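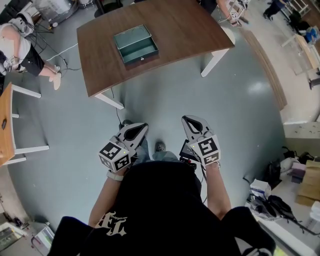
Progress report to the Lusard Fund, June

Hello again from the Munurham reading room! It has been a busy stretch, so I'll start with the money. You gave us $2,788 for the room and its furniture, and so far we've spent $1,013 of it. Most of that went on the tables (brown wooden tops, white legs, and the front edge has a slight curve to it, which I was on the fence about until I sat at one for an afternoon and my forearms thanked me). The rest was delivery and a set of felt pads for the legs, which I forgot to put in the original budget. Sorry!

The lockable boxes were the other item on your list. We went with a metal one in a teal green, with a hinged lid and a small round lock set in the front. I love it. It's cheerful, you can spot it from the door, and it sits nicely in the middle of a table without hogging the space. The plan is for people to drop their phones and keys in while they use the old maps, so it needs to open wide and stay open, and the lid folds right back. I've ordered 2 more from Zorkemus in the same color, and they've promised them before the end of the month. One key per box, plus a spare in my desk drawer.

The floor I'm leaving alone. It was on the maybe list, but the pale blue-gray has grown on me, and I'd much rather put that money into lamps. What does need doing is the cables. We still have a black one hanging down from under the front of a table and a white one stretched across the floor, and I don't want to open to the public like that. I've asked Takács Electric for a price on floor channels and will send it over as soon as I have it.

Chairs are the sore spot. I wanted 30, the supplier changed the model on us, and the new one is too tall for the tables, so I sent the sample back and I'm looking again. If you know of a school or an office clearing out decent ones, please tell me!

Still to come before the next report: lamps, chairs, the cable work, and a sign for the door (the old one has the wrong opening hours on it). I'd like to keep the unspent money in the same budget lines for now, if that's all right with you.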